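**1/** Good morning from Brirkomden, where it's raining sideways and I have nowhere to be until lunch. So I'm finally going to tell you all about my grandmother's recipe box, which some of you have been asking after since May (thank you for your patience, you lovely people).

**2/** The box is a dented biscuit tin and it holds 985 cards. I know the number because my cousin Ngozi Jibrin sat on my kitchen floor and numbered every one of them in pencil, in the corner, while I made tea and got in her way.

**3/** They aren't all recipes! There are bus times, a knitting pattern for a baby hat, two poems, and a long complaint about a butcher, written in such small neat letters that you can feel how cross she was. I wouldn't throw out a single one.

**4/** But the food, oh, the food. There are 22 cards for jollof alone and they argue with each other. One says never, ever use long grain. The next one uses long grain. A third has "IGNORE THE OTHERS" across the top in red, and of course that's the one with the missing corner where the cooking time used to be.

**5/** I've been typing them up a little at a time, usually after supper with the radio on. Her handwriting changes so much over the years. The early cards are all loops and flourishes, and the late ones lean hard to the right, like they're walking into a wind.

**6/** A question for the older folks reading: what would "a Sunday cup" mean to you? She uses it for flour and for rice. My uncle says it was the blue cup with the chipped handle, my mother says there was never any blue cup, and they had to stop discussing it over dinner.

**7/** For now I'm testing each one with a regular cup and writing down what happens. The coconut buns came out like doorstops on the first try and like little clouds on the second, and I'd love to tell you what I did differently, but I was on the phone with my sister and didn't write it down. (I know. I know.)

**8/** The typing stopped for a bit this month in the middle of a card about pepper soup. I'd saved everything up to number 4 of the soups, thank goodness, and I went back to pencil and paper like she would have. It was kind of nice, to tell you the truth.
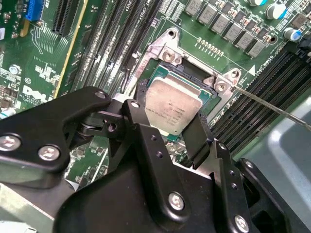
*Dell board, socket open, processor just in front of it. Back to soups soon!*

**9/** Anyway! Ikechukwu Okeke down the road has been reading the hardest cards with me, the ones where she mixes two languages in one line. We did 5 of them last night and it took us until almost eleven, mainly because he kept stopping to tell me how his own mother made the same dish, and then we got hungry.

**10/** I'd like to make printed copies for the whole family by the end of the year, with the complaint about the butcher included, in full, right after the stews where she filed it. If anyone has bound a small book at home and has tips on thread, please send them my way. I've got a needle and a lot of enthusiasm.

**11/** Pepper soup card goes up tomorrow if I can work out whether that word is "ginger" or "gently."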